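Home | Notebook | Bench rota | Stores | Contact
We use cookies to remember which page you were on. OK / Settings

Filed under: Workshop notebook, flat-pack and folding

31 Jul 2019

Second go at the white folding frame. Irena's instruction sheet from June has resurfaced, minus the page with the corners on it, so we are working from memory and Edmund's opinions. I have the memory. Edmund has the rest.

Put the black sheet down first. White parts on a white bench was last time's mistake and cost us most of a morning. Poles go in at the connectors, uprights before anything that leans. If a leaning one goes in first you end up holding it with your chin while you look for the next. 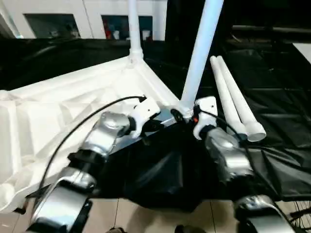 Jade wants the spare poles kept flat on the cloth until they are called for. I used to stand them in the corner by the door, where they fell over every time someone came in for the kettle. Her way is better and I have told her so, once.

Still to settle: whether a pole should be pushed home by hand or tapped. The Skimden notes say hand. The Lis notes say tap, gently, in capitals. Marianna K. says hand and Marianna P. says tap, so asking "what did Marianna say?" is no help at all.

Length check on the long pole: 123 cm by my tape, 9 mm less by Edmund's. We have agreed to use one tape. We have not agreed which.

Soft bits next. Foam tray goes on the table by itself, long side running away from you, with the white rolls next to it on the right, all pointing the same way. Glossy black covering stays on underneath. It creases if you so much as look at it, and I have given up smoothing it.
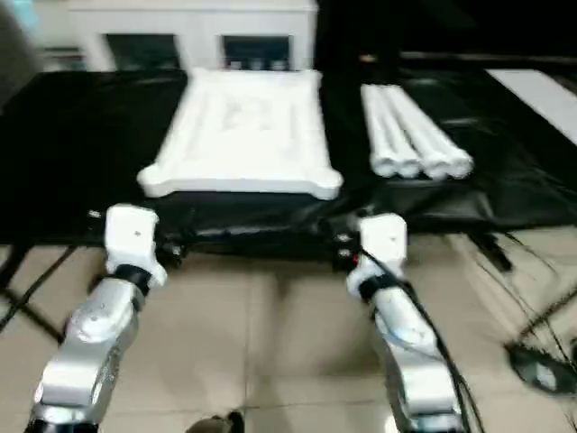 Does the covering have to be flat before the tray goes down?
Only where the tray sits. Creases elsewhere can be left alone.

Rulten quoted 600 for a new covering, which Irena read out twice in case it improved. We'll keep this one.

To do: find the corners page. Ask Jade for the shelf label back. Allow roughly 7 minutes for folding up, or longer if Edmund is explaining it.

Get our notebook by email: enter your address to subscribe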